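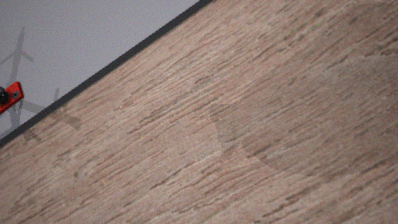
Wood grain with a dark edge band, against gray.

I have eaten at a lot of wine bars where the stool was the worst thing about the night, so when my sister and I finally signed the lease on our own little place (42 seats, one long counter, a kitchen the size of a parking spot) I got a bit obsessive about what people would be sitting on. You can forgive a slow kitchen if you're comfortable. You can't forgive a footrest that hits you in the wrong part of the shoe for two hours.

We ended up with the Lenar counter stool from Premard, 11 of them, and they've been in service since August. A few people who run cafes have asked me about them, so I figured I'd write the whole thing down in one go and then just send the link.

First, how we got there. Our designer is Mwende Kombo, who did the Mwakalinga coffee bar over by the old bus depot, and if you've sat in there you know she has strong feelings about backs. Low ones, mostly. She wanted something that would tuck in so the counter reads as one clean line from the street, and I wanted something my dad could sit on without complaining. The Lenar was the first stool we both liked. It has a powder-coated steel frame, a shaped ash seat, and a back that only comes up a few inches, enough to stop you sliding off when you lean away to laugh at something. It does tuck in! All the way, with the back just kissing the lip of the counter.

Delivery was fine. They came two to a box and the legs go on with four bolts each, and the Allen key they give you is one of those stubby ones that takes the skin off your knuckles. Buy a T-handle. I did the first two with the stubby key out of pure stubbornness and then drove to the hardware store. After that it was maybe an hour and a half of work with the radio on, and one leg with a bad thread, which Premard replaced without making me send a dozen photos. The replacement took 12 days, so we opened a stool short, and I doubt a single customer noticed.

Now the sitting. I did a full dinner on one before we opened, start to finish, because Mwende made me. The seat has a dip toward the back that you don't really see until you're on it, and it puts your weight where it should be. Around the end of the second glass I usually start shifting on a hard stool, and I was still okay. By dessert I was ready for a cushion, sure, but I think that's true of any wooden seat and I'd be suspicious of a review that told you otherwise. Taller people do better than shorter people. My sister is five foot one and says the footrest is just that little bit too low, so she hooks her heels on it and then her knees are higher than she wants. My dad, for the record, complained about the wine list and said nothing about the stool, and I'm counting that.

The noise surprised me. We have a concrete floor, and the first weekend it sounded like somebody was moving pianos every time a group got up to leave. The glides that come on the feet are hard plastic and they're awful on concrete, just a horrible bark of a noise. I called Italo Galli, who has run a bar two blocks down for longer than I've been able to drink in one, and he sent me straight to the Vemico felt-bottomed caps. They push over the existing glide, they stay on if you get the right size (measure the foot with calipers, don't guess like I did), and the room went quiet that same night. They do pick up grit, so I pop them off and clean them every couple of weeks. If Premard is reading this, please offer a soft glide option and charge me for it. I'd have paid!

Finish on the metal is holding up really well. Ours are the dark green, and the footrests get kicked all night by people in boots, and so far there are a couple of scuffs that mostly wipe away with a damp cloth and a bit of dish soap. Two stools at the door end have a small chip where they knock into each other. Premard sells a touch-up pen in the same colors, and the match is good if you put it on thin. Mine went on thick the first time and looked like nail polish.

The wood has been a little more work. It arrives oiled, no lacquer, and red wine will find that out fast. Wipe it up in the first minute and you're fine. Leave it until closing and you have a purple ring that needs a light sand and more oil, and we've done that on three seats now. I kind of like that they're getting a bit lived in, and Mwende definitely does, but if you want a seat that looks the same in two years then order the upholstered version or go for something sealed. I haven't tried the upholstered one in our place. I sat on it at the showroom for ten minutes and found it too springy, like the stool was trying to help me leave.

A few smaller things. It's heavy for its size, so whoever mops is going to have opinions. The bolts want a re-tighten after the first month, and ours had all loosened by about the same quarter turn, so I'd put that on the calendar. There's no bag hook, and I wish there were, so we screwed hooks under the counter instead and those get used constantly. The seat edge is rounded over nicely and hasn't snagged anyone's tights, which was a real problem with the secondhand stools at the last place I worked.

On price, they aren't cheap. We got 10 percent off for ordering through Mwende's trade account, and without that I might have talked myself into something plainer. You can find stools with the same outline for half the money. I sat on two of them, and one had a footrest that flexed when I stood on it, and people do stand on the footrest, every single night, usually to wave at a friend.

Would I order them again? Yes, in the same green, with the felt caps in the cart before the stools even shipped. I'd get a spare too. For a bar where people stay one drink and move on, you could spend less and be perfectly happy. For a place like ours, where the counter fills up first and the same four regulars will sit through the entire cheese list, they've been worth it.

I'm looking at the matching low chair for the window tables next. Mwende says the arms are too wide for them, and I have a tape measure and plan to prove her wrong.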